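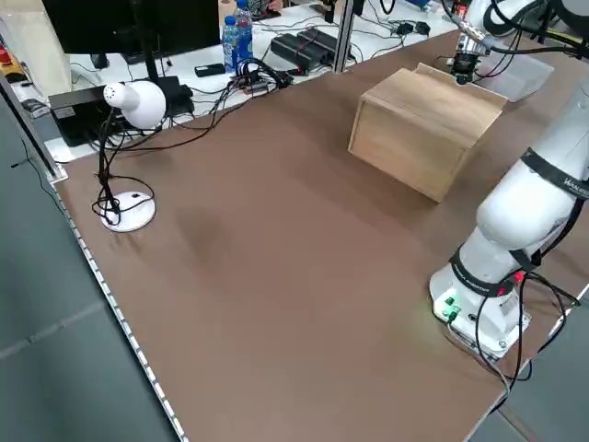
Handout 4: Storage and Order at the Work Table
Course: Workroom Practice, Brunstead
Instructor: Clémence Texier

Purpose of the session

Students are expected to leave a shared table in a condition that allows the next group to begin without delay. This handout covers containers, small items and the position of task lighting. It should be read before the Thursday meeting.

1. Closed and open storage

A wooden box suits items that are needed once or twice in a session. A translucent bin suits items in constant use, as its contents can be checked from a seated position. The two should stand near each other, and neither should be placed against the table edge.

2. Small items

Small items are returned to a compartment one at a time. Pens and other slender items are kept upright in a cup, away from the main working area. Bins are emptied at the end of each session – labels remain in place.

3. Lighting

A gooseneck lamp is set to one side, with its shade tilted toward the work. Its cord is led to the rear of the table.

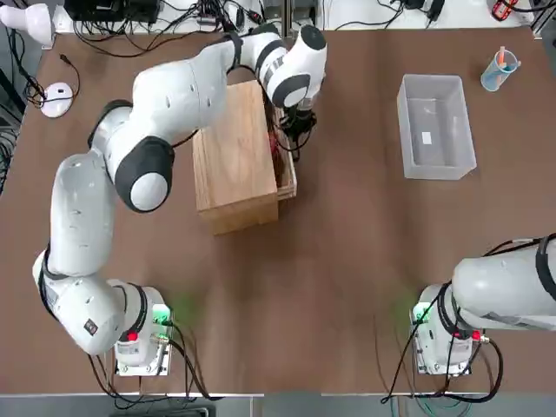
Figure 1. Wooden box with side compartment, empty bin and pen cup.

4. Assessment

The practical exercise lasts 40 minutes and carries 80 points. Students submit a sketch of their table layout to Sheena Innes before leaving the room. Requests for an alternative date are addressed to Elis Penry.

Reading: Lougher, course reader, p. 63.

Filed under: Course Materials, Workroom Practice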